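3.2 What people keep at the foot of the bed

I went into the Rokberg interviews expecting to talk about sleep, and I came out with pages and pages about clutter. We'd sent the questionnaire to 2472 households and 2000 of them wrote back (which still amazes me!), and the open box at the end was where all the good stuff turned up. People wanted to tell us about the bed as a desk, a packing table, a place to fold things and a place to put off folding things. Hiwot Nigatu read the first 200 replies with me over one very long August, and we kept interrupting each other to read bits aloud.

What struck us both was how often the bed was doing a job the rest of the home had no room for. Many of those replies we coded as "small tasks", meaning mending, wrapping, sorting and labelling.

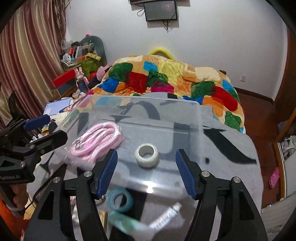 Figure 2. Tape and a clear plastic piece on grey cloth at the foot of a bed.

Renters in shared flats wrote the longest answers by far, and I think that's partly down to the kitchen table belonging to everyone. One woman told Mekdes Gebretsadik that she did her tax return sitting against the headboard, with the door shut, and wouldn't dream of doing it anywhere else. Older couples tended to be stricter, though they'd often make an exception for suitcases. Ditte Mikkelsen thinks we should have asked about pets as well, and she's right, but by then the forms had gone out. I come back to the suitcases in section 3.3.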